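Brush tidy-up evening returns to Flimercombe

If your makeup brushes live in a heap at the bottom of a drawer, you'll be glad to hear the Dabbas craft room is putting on another of its brush tidy-up evenings this March, and everyone is welcome to pull up a stool at the big wooden table.
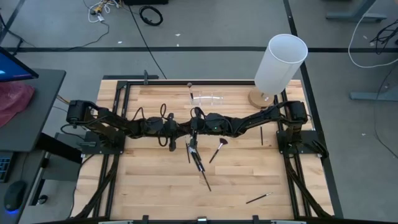 Neville Hollis, who has run the evenings from the start, likes people to begin by spreading everything out so they can see what they own. Fan brushes, fluffy powder brushes, the skinny ones for eyeliner - bring the lot, he says, even the ones you've been meaning to toss for years!
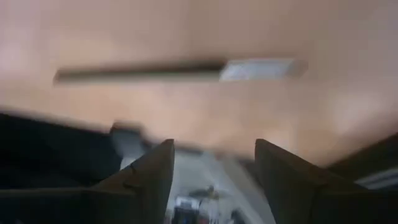 Entry is $2 at the door, with tea and a biscuit thrown in, and there's room for 30. Last time the seats had gone by lunch on the Monday, so it pays to put your name down early. 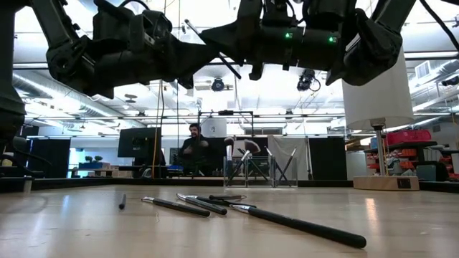 Clear holders are Neville's favourite, as you can find the colour and shape you're after without tipping the whole works out. Lorne Campbell prefers a plain mug and will be there to argue his side (cheerfully, we're told, and at some length). 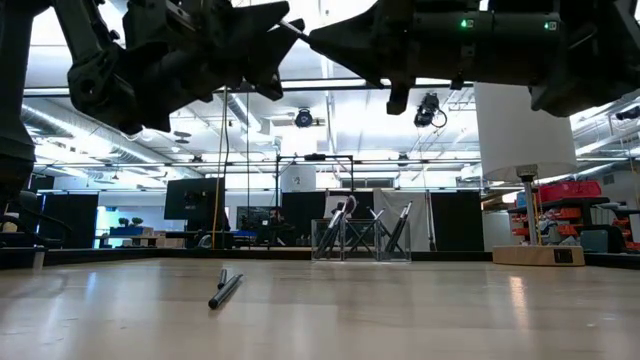
Holders will be on sale on the night, and pens and pencils can come along too if your desk is in the same state as your dresser. Doors open at 6:30 p.m. - ring the Dabbas front desk to save a spot.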